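Search products, stores, stories Go

Kalleteo brings back the red check kitchen cloth, and I couldn't be happier

For release in May

Hi, I'm Chrysanthi Papadakis, and I run the kitchen textiles side of Kalleteo (which mostly means I have opinions about dish towels). We're putting our red check cloth back on sale this month after a long gap, and I asked if I could write the announcement myself instead of handing it off. They said yes, so you're stuck with me!

Some background. We dropped the red check when we moved everything over to plain colors. Then the letters started. Over 500 of you wrote in asking where it went, and one customer in particular, Sum-yee Yuen, sent us a piece of her old one so we'd get the red right this time. We kept it pinned up by the sample desk all winter.

The new cloth has the same small check you remember, lighter pinkish red against a deeper red. I like a cloth that gets used and shoved in the corner of the counter until the next spill, and I think this check looks good that way, all bunched up with the pattern still showing.

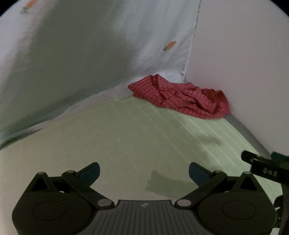
Red check on pale green, with carrot print fabric behind.

Nurhan Demirtaş worked out the new weave with the people at Moltum, and they went through 21 trial pieces before we all agreed on one. The early ones were lovely to look at and hopeless on a wet plate. The one we picked is softer than the old cloth and a bit bigger too, so it folds over an oven handle without sliding straight off. It's all cotton, goes in a normal warm wash, and you can iron it if you're the ironing type. I'm not.

We're making 700 packs to start with, and each pack has 6 cloths in it. Zevero will carry them in its stores from Monday, and our own online shop opens orders the same morning at nine. If the first run goes quickly we'll do another before fall, and Tharun Kotian in our supply team has already set the yarn aside for it.

I've been asked what to put with it. Green, always! A pale green counter or a green bowl makes that red really sing, and I'm very fond of vegetable prints next to checks. Go as busy as you like.
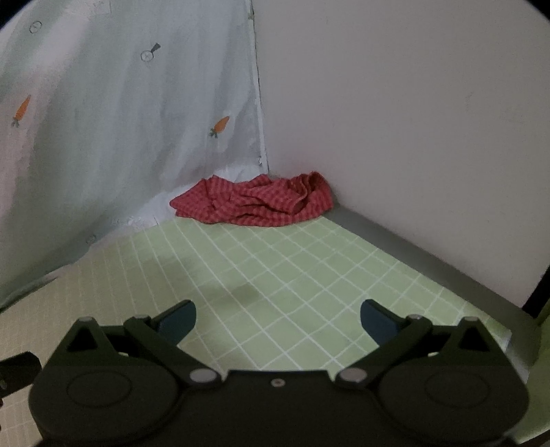 Will the red run in the wash?
Wash it by itself the first two times and after that it can go in with your other colored laundry. We'd still keep it away from whites.

Stores and writers who want a sample cloth can ask Yee-man Tang in our press office, who will mail one out while we have them.

Contact: Kalleteo press office, attn. Yee-man Tang | © Kalleteo, all rights reserved | Back to top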